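Carré releases version 2 of its grasp planner

Carré, the robot software company based in Erkau, released version 2 of its grasp planner in June. The update is free for current license holders and replaces the planner that has shipped with the company's control software since launch.

The main change is in how the planner picks a grasp. The old version worked from a library of known shapes and looked for the closest match. If an object wasn't in the library, an engineer had to add it by hand. The new version works from depth data and scores up to 1000 possible finger positions for each object, then throws out any that would bring the arm too close to a wall, a fixture or another object.

Carré says a full planning cycle now takes 200 milliseconds on a standard workstation. The old planner needed 500. Most of the time was saved in the collision check, which used to run on every candidate and now runs only on the ones that score well.

The company has also rebuilt its simulator to go with the planner. Users can load a room, place objects in it and run the same control code they would run on the real arm. Textures, lighting and camera angle can be changed between runs, so that the perception software is not tuned to one kind of background. A wrist camera view is included, which was the feature customers asked for most. 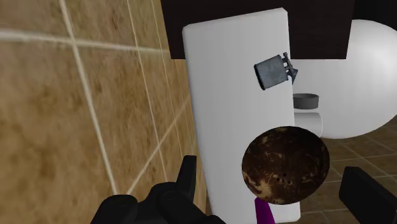

Round objects got extra attention in this release. They tend to roll when one finger touches before the other, and the old planner often closed the gripper off center. The new one checks the expected contact points again just before closing and can shift the wrist by a few millimeters - or back off and try a new approach if the shift would be too large.

Two early users, a packing plant in Narnitz and a test lab in Clusthorpe, have been running the software since spring. The lab reported fewer dropped objects but said setup took longer than expected, mainly the camera calibration. Carré said a simpler calibration tool is in the works and will come as a separate download.

Support for the old planner ends in December. Grasp libraries made for it can be imported, but custom scripts will need to be rewritten.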